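Equipment planning, second report
Prepared by Elvia Escobedo for Abelardo Huanca, program office
April

You asked for a firm number for the remaining equipment line before the budget closes. I can give you a firm number for part of it. For the rest I would rather explain why I don't trust the figures we have been handed.

Where the money stands

The hand-held gripper tools are in use on the main floor and the soft goods tasks (scarves, coats, folded knits) are under way. Nothing in this report asks for more money than the original award. It does ask to move some of it, and it asks you to hold one purchase that the plan treats as settled.

The plan calls for 14 more hand-held units from Urside, on top of the ones we already have. Emiliano Maldonado, who schedules the operators, thinks we can keep 5 busy. I went through his schedule looking for a way to get to 14 and could not find one without a second shift, and we have no budget for a second shift. The plan was written when we expected to run in several buildings at once. We are in one.

I recommend buying 5 now and asking Urside to hold the unit price on the remainder. Their sales contact says the volume discount disappears below ten. I have asked for that in writing and have not received it. Until I do, I am treating the discount as a negotiating position.

The arm purchase

Hidex and Brustport have both quoted for a bench arm pair. Florin Nedelcu prefers Hidex on reach and Brustport on service. I have no strong view on either, and my doubt is about the timing. Both quotes leave out mounting, the safety enclosure, and the electrical work, and the Hidex quote also leaves out training. When Florin added those items back in, the two totals came out close enough that price should not decide it.

Each vendor also sent us a throughput claim. Neither claim was measured on cloth. Brustport's was measured on boxed goods and Hidex would not say. I asked both for a trial on our own items, with our own people present, and Brustport agreed. Hidex offered a video. I don't think we should commit this much of the award on the strength of a video.

Please hold the arm purchase until the Brustport trial is finished. If Hidex changes its mind, we will run the same items for them.

Spares and consumables

This line was too small from the start. Finger pads are the part we expect to replace most often, and the plan budgets for them as if they were permanent. Knits are the worst case I can see for a textured pad, as fibers can catch in the surface. Braulio Manríquez is keeping a wear log, but it covers 4 weeks so far and I would not build a yearly forecast on that. I have put in a placeholder equal to 2 full sets per unit and marked it as a guess.
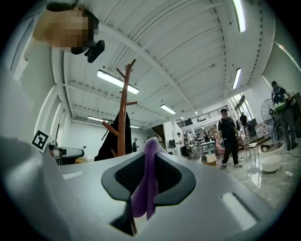
Knit cloth held against the finger pad, main floor, coat rack station.

Floor space

The Tlapale storage system was proposed to clear the back of the room, where tables and equipment have piled up. I agree that the back is crowded. I am less sure that a new storage system fixes it. Abelardo, you raised this yourself at the last review, and I have come around to your side. A good part of what is back there could be moved upstairs or given away. I would like to try that first and leave the Tlapale money unspent for the quarter.

What I need from you

Approval to buy 5 hand-held units in place of 14.
Approval to move part of the difference into spares.
Agreement to hold the arm purchase until the trial results are in.
No decision yet on storage.

Open risks

If Urside does withdraw the discount, buying the rest later will cost us more per unit. I accept that risk, and I would sooner pay extra for units we use than get a discount on units in a cabinet. Emiliano disagrees and has asked me to say so. He expects operator numbers to rise by summer. I have seen no hiring plan that supports this, but he may send you one separately.

Florin will forward the two arm quotes with his corrected totals once Brustport confirms its enclosure price.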